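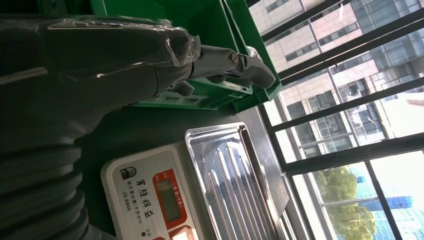 Visit to the Hodcombe Packing and Weighing Rooms

In October, members of the Witer Small Producers Association visited the Hodcombe site, where dry goods are portioned for local shops. The group was received at 9 a.m. by Abilio Salcedo, who is responsible for the weighing rooms, and was divided into four parties for the tour.

The first stop was the intake area. Goods arrive there in plastic crates, are checked against the delivery note, and are moved upstairs by elevator. Mr. Salcedo explained that crates are sorted by color according to supplier, with green reserved for Arrieta.

Most of the morning was given to portioning. Members were interested in the use of small bench scales with a steel tray on top, such as the white JS-B06 with its red control panel. The ridged tray can be lifted off and washed between products. Staff check each bench scale against a reference weight at the start of the shift and record the result in a bound book. Several members asked whether a written record was still preferred, and were told that it was, although totals are also entered in the Datetti stock program at the end of the day.

The dark benchtops were discussed at some length. Spilled flour and rice show up clearly on them, and the site intends to keep them when the second room is refitted.

The visit closed with 30 minutes of questions, mainly on label rules and the minimum order for shared deliveries. Members who wish to receive the site's cleaning schedule may request a copy from the Association office.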